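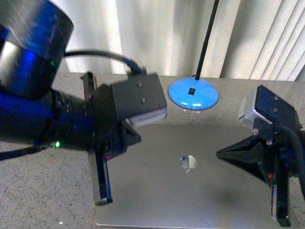
Two grippers and a closed laptop on the counter at Unport.

I went along to the Unport open day on a Tuesday in July, mostly for the talk on folding cloth, and ended up spending nearly the whole afternoon at the laptop counter instead. I'm so glad I did!

The group there works on a method they call Plelix. You teach a pair of arms a job by guiding them through it by hand, over and over, and a model learns the movements from those recordings. Plenty of labs do that. The new part is what happens with the recordings afterwards. Plelix cuts each one at the moments when a finger first touches something or lets go, and the model is trained hardest on the short stretches either side of those cuts – the long swings through empty air hardly count.

For the laptop job they had 967 recordings. Trained the ordinary way, on everything equally, the arms managed 112 openings out of 200 tries. I asked for the Plelix figure and was told it was still being checked and would be in the write-up, which I rather respected. The early curves on their poster looked very good, though (the one for missed first touches drops like a stone).

A lid is a lovely choice of task. There's only a thin edge to get hold of, the whole machine wants to slide if you push it, and once the lid starts to lift the finger has to follow it round in a curve.

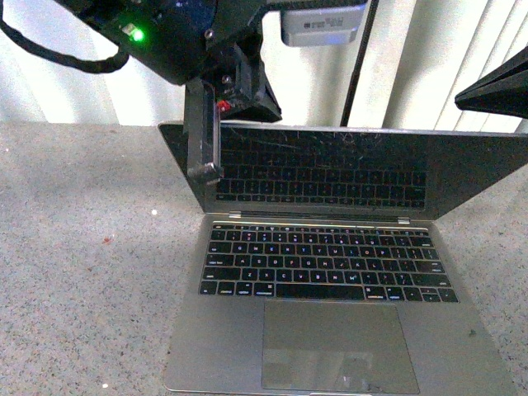
I hadn't thought about the screen side at all before this visit. A dark screen works like a mirror, so the cameras see a second keyboard where there isn't one, and the model has to learn to ignore it. One of the students told me they tried matt film at first and then took it off again, as they wanted the method to cope with shiny things.

We also got ten minutes with the El Sherbiny test, which is their name for nudging the laptop a little way round between tries. Visitors were allowed to do the nudging – great fun, and a queue formed quickly.

Next door was Funska, the simulator they use for planning the arm paths. It was running slowly that day and I only caught the end of it, so I'll go back for that in the spring if they open the doors again. Wear flat shoes, the stairs are steep, and the tea is on the second floor.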